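Comparison of Two Finger Pads for a Hand-Held Parallel Gripper
Veikko Ikonen and Sorcha Keogh
Stindbridge, project report

1. Background

The Nonside gripper is carried by hand during recording and its finger plates are later fitted, without change, to the laboratory arm. Any slip that occurs while recording therefore tends to appear again on the arm. Earlier work with the gripper used boxes and soft packaging, which tolerate a poor contact. Smooth metal drinks containers do not, and the previous report listed them as an open problem.

The aim of this project was to decide which of two pad types should be fitted as standard. Pad A (Rocha) is a moulded pad with a flat face. Pad B (Brernus) is softer and has shallow grooves running across the direction of lift. The plates, the tracking markers and the camera settings were left the same for both.

2. Method

Each pad type was fitted in turn and the gripper was recalibrated. The operator closed the fingers on the lower part of the container, held it upright, lifted it clear of the table and put it back on a marked point. A trial was counted as a slip if the container moved against the pads by more than 2 mm at any time between closing and release. Movement was measured from the recorded images, using the markers on the fingers as the reference.

Aluminium bottles were the main test object. They have a low-friction surface, and the printed area gives the image tracking enough detail to follow. Other objects were left on the table during the trials, so that the background was closer to normal use than a bare surface would be. The two authors took turns as operator.
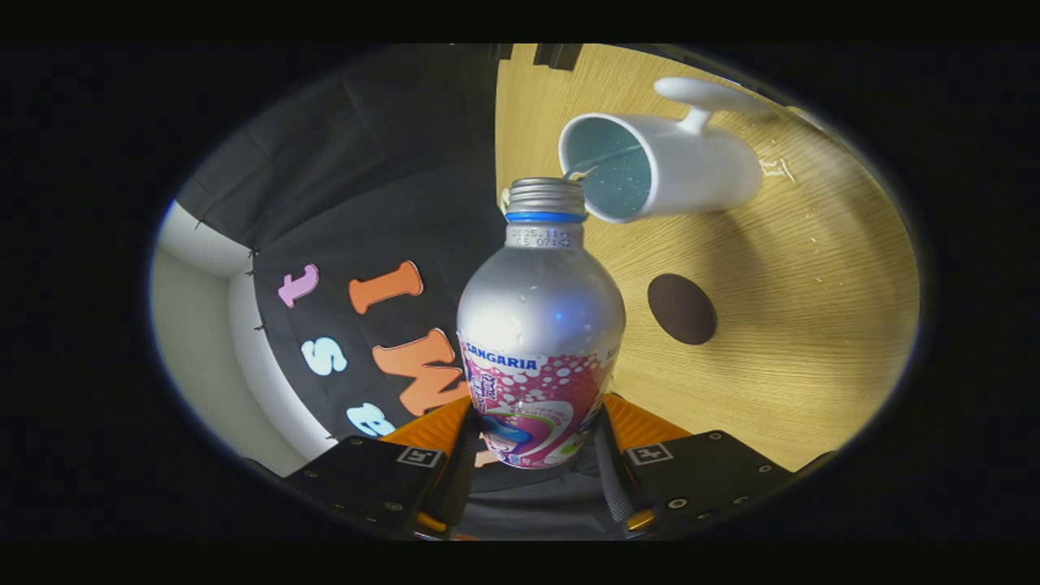
Figure 1. Aluminium bottle held near its base between the orange finger pads, from the gripper camera.

The grip height was kept low on purpose. Holding the bottle near the base leaves most of its length above the fingers, so a small rotation at the pads gives a large movement at the cap. This is a harder case than a grip at mid-height and it separates the pads more clearly.

3. Results

In all, 2,526 trials were kept after removing recordings in which a marker was lost. Of these, 39 were slips. Nearly all the slips happened during the first part of the lift, before the bottle had reached a steady height.

Pad A gave fewer slips than Pad B when the fingers were well centred. When they were off centre, Pad B performed better, as its softer face followed the curve of the bottle. Pad B also took longer to return to shape after release, and this affected the closing distance on the next trial if the operator worked quickly.

Marker tracking was reliable at low grip heights. Reflections from bare metal caused some false matches in the image tracking, and these were corrected by limiting the search to the label.

4. Limitations

Grip force was not measured directly. It was estimated from finger position, and the estimate is poor for soft pads. Both operators knew which pad was fitted. Pad wear was checked by eye only.

5. Recommendation

Pad A should be fitted as standard for rigid containers. Pad B should be kept for work where centring cannot be controlled, with a short pause between trials. A force sensor behind one finger plate is proposed for the September project, and the trials at low grip height should be repeated once it has been installed.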